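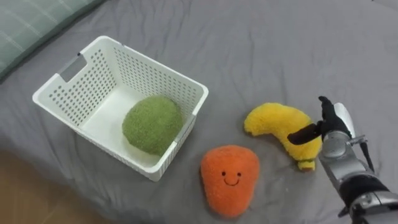

Trandley support replied that the short episodes look like operator error: the operator stops moving, the recorder assumes the task is over, and everything behaves as designed. They suggested a refresher on the teleop guide and asked if they could close the ticket.

Please don't close it. I've read the guide. Answers to your questions are below, then my notes.

## Summary

- **Component:** Trandley recorder, auto-trim and auto-label
- **Site:** Medeiros
- **Task:** plush toys from bed to basket, one at a time
- **Consumer:** Eko, our pick-and-place policy
- **Severity:** you have it as Low. I'd like Medium at least.
- **Status:** open

## What's wrong

The set is 469 episodes. Of those, 104 came out of the recorder marked `complete` with the last part of the motion missing. The arm goes out, the hand closes on the toy, the toy comes up, and the file ends. There is no release. The label says success anyway.

Eko has been learning from these. It now picks up a toy, carries it partway and hangs there. I was told this was "normal early policy behavior" and that more data would wash it out. More data from the same recorder will contain more of the same files, so I don't see how.

## Things I was asked to try

**Clear the cache and restart the recorder.** Done. No change. I didn't expect one, as the bad files are spread over the entire set and several of them come directly after a restart.

**Check disk space.** Plenty free. The truncated files also close cleanly, with a proper footer. A full disk wouldn't write one.

**Swap the cable to the head camera.** Done, with a new one from the spares box. No change. The side camera's file stops at the same moment as the head camera's, and it runs on a separate cable to a separate port. Both would have to fail on the same tick, over and over.

**Retrain operators.** Not done. I watched the side camera footage for a batch of the bad ones first. The operators are fine. They pause over the basket to line up the drop, which is what the collection guide tells them to do.

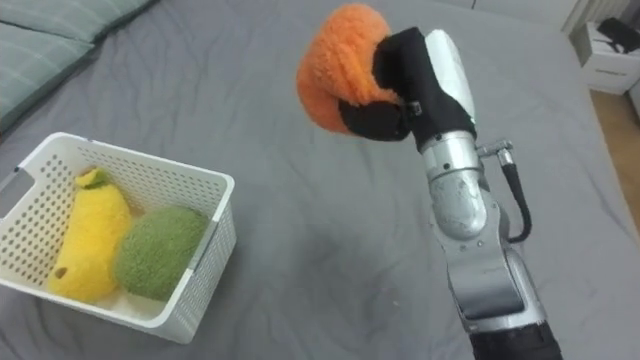
*Orange toy up in the air, yellow and green in the basket.*

## Where I think it goes wrong

Auto-trim is meant to cut dead time at the end of an episode. Documentation says it triggers when the arm has been still for 3 seconds **and** the hand is open. I can't reproduce the second half of that. With the hand closed and the arm held still on purpose, it trims every time.

Steps:

1. Start a recording with the toys on the sheet.
2. Pick up any toy.
3. Hold still over the bed, hand closed, slightly longer than the threshold.
4. Move on to the basket and release.
5. Stop the recording and open the file.

Expected: the release is in the file. Seen: the file ends during the hold.

I ran it with each of the toys in case grip width mattered. The green one opens the hand widest and I had a theory that the recorder was reading a wide grip as "open". Nice theory, wrong. The yellow one trims just the same.

Then I set the hold to just under the threshold, and the release was there. Over the threshold, gone. I don't think that is a coincidence, though I was invited to consider it.

The label is a second bug, in my view. Auto-label seems to look only at whether an episode ended "normally", and a trim counts as normal. It has no idea where the toy is. An episode could end with the toy on the floor and I believe it would still say `complete`. I haven't tested that one yet.

## On the suggested workaround

Your suggestion was to raise the idle threshold to ten. It would hide most of the cases. It also leaves long still stretches at the end of every good episode, and then Eko learns to stand around, which is a different complaint I'd be filing in a month. I also don't want a number that depends on how careful the operator happens to be on a Friday afternoon.

For now we have switched auto-trim off and we're cutting the tails by hand in the Sindesero viewer. It's slow — about 2 minutes an episode when the viewer behaves, longer when it decides to re-index. The original recordings are gone because the recorder overwrites them when it trims, so the bad files can't be repaired. We have pulled them from the training set.

I'd like the overwrite looked at as well. Should be its own ticket, I know. I'm putting it here so it's written down somewhere.
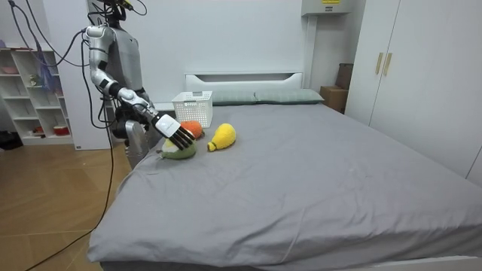 Can the truncated episodes still be used for anything?

The approach and grasp portions are usable if they are relabeled as partial and kept out of any success count. We're doing this for the ones where both camera streams line up.

## Log

**09:10** Auto-trim off, version unchanged. Recorded a short batch, all three toys per run. Releases present in all files.

**09:55** Auto-trim back on, nothing else touched. Truncation is back in the first episode that has a long hold.

**10:20** Looked for the hand state in the trimmer's debug output. There's a field for it. It reads `unknown` on every line, whether the hand is open or closed. So the condition may be there in the code and getting nothing to check. Attached the output as `trim_debug.txt`.

**11:05** Support says `unknown` is expected on older hand firmware. Checked ours against your compatibility page: it's on the supported list. If supported means something other than "the trimmer can read it", please say so on the page.

**13:30** Updated the hand firmware anyway. Field still reads `unknown`.

**14:15** Rolled the firmware back. The update changed the closing speed and I don't want two kinds of grasp in one dataset.

**15:40** Asked for a build that refuses to trim when hand state is `unknown`. Waiting.

## What I need from Trandley

- Confirmation of whether the trimmer reads hand state at all on our setup
- A build or a flag that keeps the untrimmed recording
- The exact rule behind `complete`, in writing

I've seen the release note that says "improved trimming reliability". I'd want to know what was changed before installing it, and I'd want to run the five steps above on it before anyone marks this resolved.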